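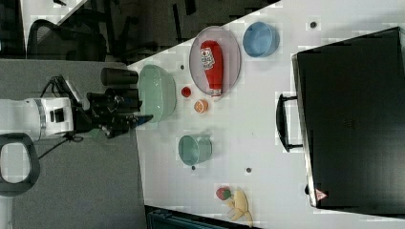 Ticket: Stiltora kitchen display drops orders at lunch

Opened by: Uzma Qureshi
Site: Burier, main counter
Priority: high (was medium, bumped by Zinash)
Status: closed, see last note

Original report
Kitchen display stops getting tickets from the register. Register says "sent", nothing on the screen. Happens at lunch, never at breakfast. Staff are shouting orders through the hatch. If you turn the display off and on it comes back and then all the missed ones land at once, so we end up making stuff twice. Lost 14 orders Tuesday. Please call before 11, after that I can't pick up.

Log

Berhanu - called the site. Got Uzma. Display is on wifi, register is wired, printer is wired. Printer never misses. So it's the display or the wifi. Asked her to leave the display alone next time it hangs and write down the time.

Berhanu - times from Uzma: 11:52, 12:20, 12:41, then she gave up writing. No pattern I can see. Display firmware is current. Restarted the router remotely, no change expected, just wanted a clean log.

Zinash - looked at router log. Display drops off and rejoins every few minutes from 11:45 on. Signal is fine when it's quiet. Microwave? Uzma says there are two, both on the shelf right under the display, both running nonstop at lunch. Display is on 2.4.

Berhanu - tried to move the display to the 5 GHz network. It doesn't see it. Checked the spec sheet, this model is 2.4 only. Great.

Uzma (by email) - can't move the microwaves, there's no other outlet on that wall. Can we move the screen? The cook needs to see it from the grill tho.

Zinash - changed channel from 6 to 11. Better but not fixed. Four drops at lunch instead of constant. Leaving it on 11.

Abimbola - picking this up, Berhanu is out. Is there an ethernet port on the display? Back panel, under the rubber flap. Uzma says yes, never used.

Abimbola - so run a cable. Router is in the office, cable would be around 60 feet going over the ceiling tiles. Asked Workneh for a quote, they did the original wiring there.

Abimbola - quote came back at 300 incl. labor. Sent to Jolán for approval. She's the one who signs for Burier, not Uzma, I had that wrong in the account notes. Fixed.

Jolán Mészáros (by email) - fine, go ahead, but it has to be before we open. No ladders in the kitchen during service.

Abimbola - booked, 6 am. Uzma has the keys.

Abimbola - cable is in. Display picked up an address but still showed offline in Stiltora. Turns out wifi was still on and it was prefering wifi. Settings > Network > Wireless > off, then reboot. Showed online after that.

Second thing, the double orders. Separate problem. When the display reconnects it pulls everything unacknowledged, including tickets the cook had already made from the shouting. Turned on "hold on reconnect" so they come in grayed out and somebody has to tap them. Told Uzma. She wants a note taped by the screen, will write one.

Zinash - checked log after two lunches. No drops. Printer still fine.

Uzma (by email) - working. One gray ticket this morning but that was us unplugging it to clean. You can close it.

Closing note
Cause: 2.4 GHz interference at the display, most likely the microwaves.
Fix: wired connection, wireless off, hold on reconnect on.
To do: same display model is at the Isari site, also on wifi. Zinash to check whether they have a port free on the switch. New ticket for that, don't reopen this one.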